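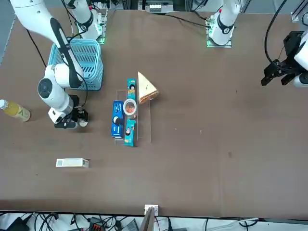 Figure 3. The grocery table at the Fodbridge open day, viewed from above. The blue basket stands below the base of the arm at upper left; the clear holder is near the center of the table.

4.2 The open day as a field setting

Laboratory trials of Naris had, up to this point, been watched only by people who wanted it to work. The Fodbridge open day offered a different audience. The building was open to the public for one Wednesday in February, and our station was assigned a spot between the coffee urn and the restrooms, which guaranteed a steady flow of visitors with limited patience. We ran 38 sessions over the day. A session was one attempt to transfer the groceries on the table into the basket, with visitors free to come, go, comment, and lean on the barrier tape.

The groceries were chosen for being awkward in ordinary ways. As Figure 3 shows, they included a bottle of yellow liquid lying on its side, a small white box, a blue cookie box, two turquoise snack packets, a round container with a white rim, and a triangular sandwich. The round container overlaps both packets in the arrangement shown, so a planner that wants a packet has to decide what to do about the container first. Visitors understood this problem at once. Several offered to solve it for us by hand.

Each arm was controlled by the same Naris policy, trained on 2,000 demonstrations collected at Gaillard with a similar table and a much quieter room. No further training was done on site. An operator stood by with a stop button and was instructed to say as little as possible, an instruction that held up until the first school group.

4.3 What visitors attended to

We had expected questions about grasping. The study design, the observer's coding sheet, and a large laminated poster all assumed that people would want to know how a gripper picks up a thin packet without crushing it. The poster was consulted mainly by people waiting for the restrooms.

The most frequent topic by a wide margin was the sandwich. Visitors asked whether it was real, who was going to eat it, and whether it was fair to put it in the basket under the bottle. The last of these is a legitimate point about packing order, and we note with some discomfort that it is absent from our reward function. Naris picks whichever item it scores as easiest to grasp, with no opinion about what ends up at the bottom.

The second topic was speed. The time limit for a session was 60 seconds per item, a figure that had seemed generous when we wrote the protocol. In front of a crowd it is a very long time. Observer notes record a pattern we came to call the lean: as a gripper slowed above an item, the front row bent forward together and stayed there until the fingers closed or the attempt was dropped. Attempts that were dropped drew more applause than attempts that succeeded. We have no explanation that flatters the system.

Pauses were read generously. When an arm stopped to replan, visitors described it to one another as "thinking," "choosing," or, in one case, "sulking." The same pauses in the laboratory are logged as latency. Where an arm moved smoothly to the wrong item, on the other hand, judgments were harsh and immediate, and a child of perhaps six was heard to suggest that it go back and do it properly.

4.4 Interruptions and excluded sessions

We excluded 2 sessions from the analysis. In the first, a visitor reached over the tape and straightened one of the packets, apparently as a courtesy. In the second, the operator paused both arms to answer a question from the Lurnorier delegation about cable routing, and the answer ran longer than the session. All remaining sessions were coded from the observer's notes by two of the authors, with disagreements settled by discussion. Most disagreements concerned whether a sigh counted as a comment. We decided that it did.

Item positions were reset by hand between sessions from a printed layout. Placement drifted over the day, as it tends to when people are being talked to while they work, and the afternoon layouts should be treated as more varied than the morning ones. Results for the two halves of the day are therefore reported separately in Section 5.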